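Pristura Lab Course, Unit 2: Gathering Suturing Examples

Welcome back, everyone! Last Tuesday we talked about what a learning system does with its examples, and today we get to the part I like best – collecting them. Before you sit down at the console, spend a little while with these views and get used to how close everything looks.

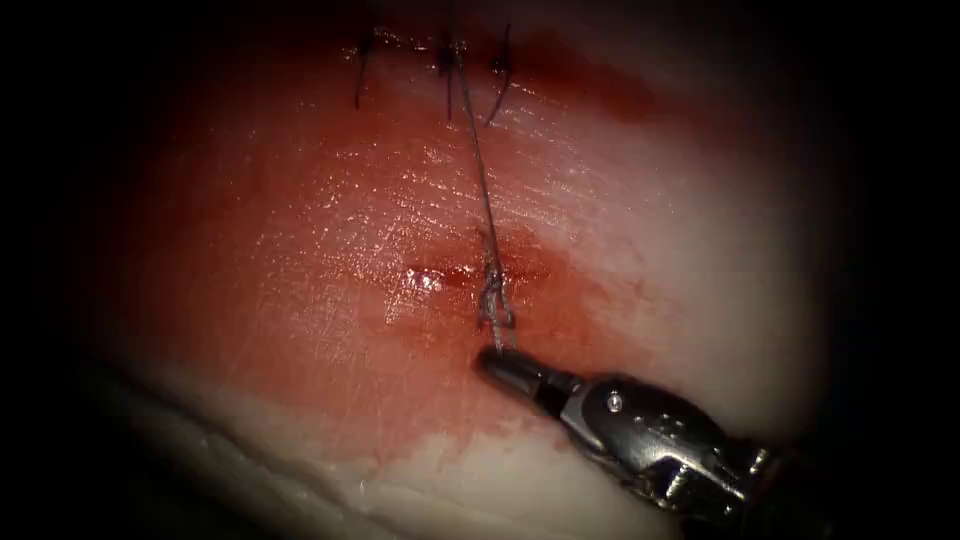
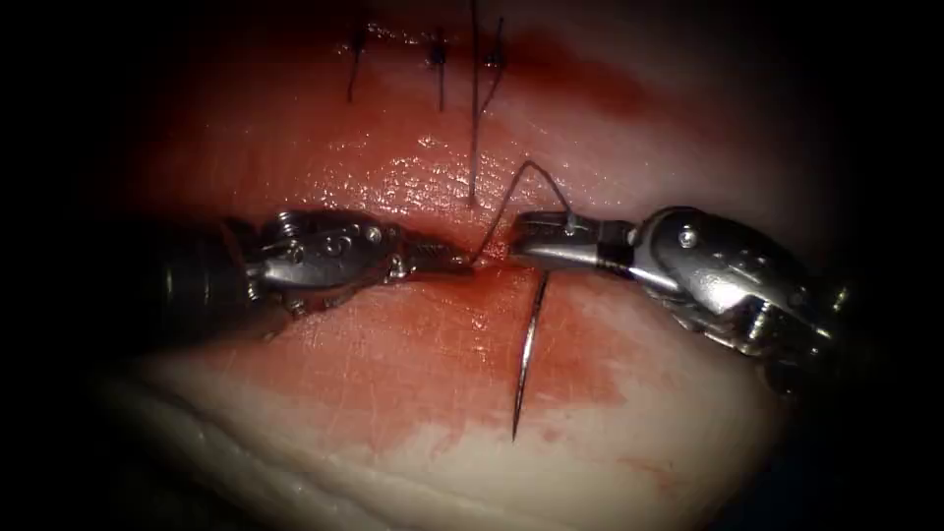
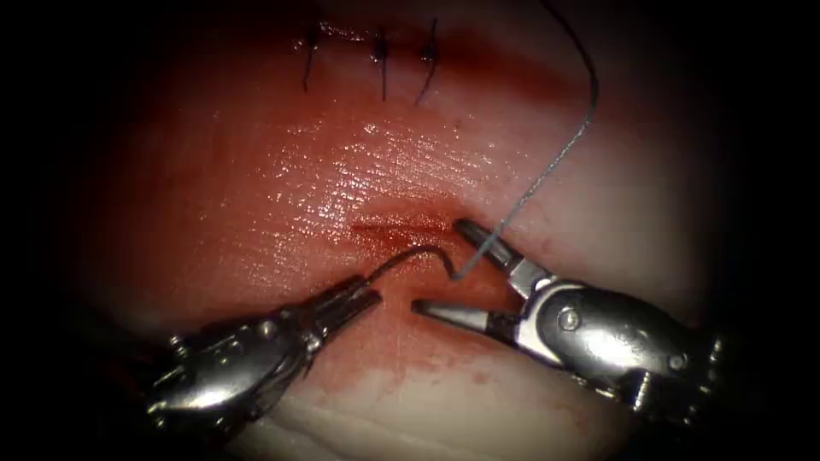

Interrupted sutures on the practice tissue, with three tied stitches along the top in each view.

An episode, for our purposes, is one stitch from first needle pickup to the last knot, and I'd ask you to keep to that even when it feels fussy. If you drop the needle, please don't stop the recording. Pick it up again and carry on, then mark the episode "recovery" in the Lukside log. I used to throw those away, and I'm still sorry, as the Resthorpe set was very thin on them and the trained policy had no idea what to do with a dropped needle.

Watch your thread, too. A slack loop and a pulled strand call for quite different motions, so label the phase (pass, pull, loop, tie) by what the thread and tips are doing, even if you had something else in mind at the time.

Each pair will record 90 episodes over 2 sessions, and together with the older material that gives us 800 to train on. Take breaks – tired hands make odd data, and it all goes in with the rest!

For next time: read the Wuyts notes on phase labels and bring one episode you found hard to mark.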